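Chore robotics

Chore robotics is the branch of robotics concerned with everyday manual work in homes, stores and small workshops: folding, wiping, sorting, shelving, loading and unloading. It differs from classical factory automation in that the machine has to cope with objects it has not met before, in places that were laid out for people. The short answer to the question most readers bring to the subject is that machines can now do a surprising number of single chores under supervision, and very few whole jobs alone. The progress within that gap is one of the most exciting stories in engineering.

Background

Factory robots have welded and painted for decades. They succeed where every part arrives in the same spot, facing the same way. A kitchen or a store aisle offers no such help. Early household machines got around the problem by choosing chores with little or no grasping in them, such as vacuuming floors and mowing lawns, and these remain the most common robots in private homes.

Grasping came later and more slowly. Improvements in cameras, cheaper arms and learning from human demonstrations made it possible for a robot to pick up a mug, a sock or a pepper without a hand-written program for each.

Produce sorting and restocking

Fresh produce is a favorite test of chore robots, and a wonderfully hard one. No two items share an exact shape, many bruise easily, and shoppers put things back wherever they please. A carrot left on top of the sweet potatoes, or a cucumber among the bitter gourds, is a trivial matter for a clerk. For a machine it means telling the stray from its neighbors, finding a place to hold it, and lifting it out without dragging half the bin along. 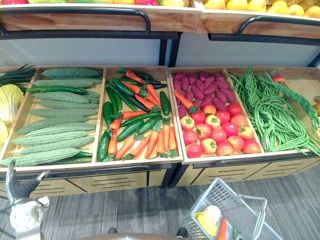 Difficulty varies a great deal by vegetable. Tomatoes are easy to see and easy to damage, so grip force matters more than aim. Carrots and cucumbers are firm and forgiving, but when they lie crossed over one another the robot has to work out which one is on top. Long beans are the real puzzle. They bend, loop and tangle, and a pull on one end can move several others. Most published methods treat each object as a rigid solid, an assumption that long beans break at once.

The Clarkstead trials, a series of restocking tests run in a mock grocery aisle, give a fair idea of the state of the art. Out of 421 attempts to move a misplaced vegetable to its proper bin, 123 failed, most of them in bins of mixed or tangled produce. A later round held in September used a softer fingertip made by Betard and cut the number of dropped tomatoes. It did little for the beans.

Household chores

Laundry follows a similar pattern. Towels can be folded quite well, shirts less so, and a full basket of mixed clothing remains slow going. The Karunaratne folding bench, often used to compare systems, allows 24 minutes for a basket that a practiced person clears in a fraction of that time. Loading a dishwasher is further along, at least with sturdy plates. Glassware and cutlery still cause trouble.

Shop-floor chores

Small workshops fall somewhere between the factory and the home. At Clullgate, a parts supplier, two mobile arms fetch bins and clear scrap, with a worker on hand to step in when one stalls. Bin fetching is the more reliable task, as the bins are all of one type.

Outlook

Speed, recovery from mistakes and cost are the main open problems. Recovery may be the most interesting of these: a person who drops a tomato simply picks it up, while many robots need to be told that it fell. Newer systems have begun to notice such slips and try again, a small change with large effects on how long a machine can be left to work.

See also: Domestic robot; Grasp planning; Mobile manipulation

Last updated July 29, 2022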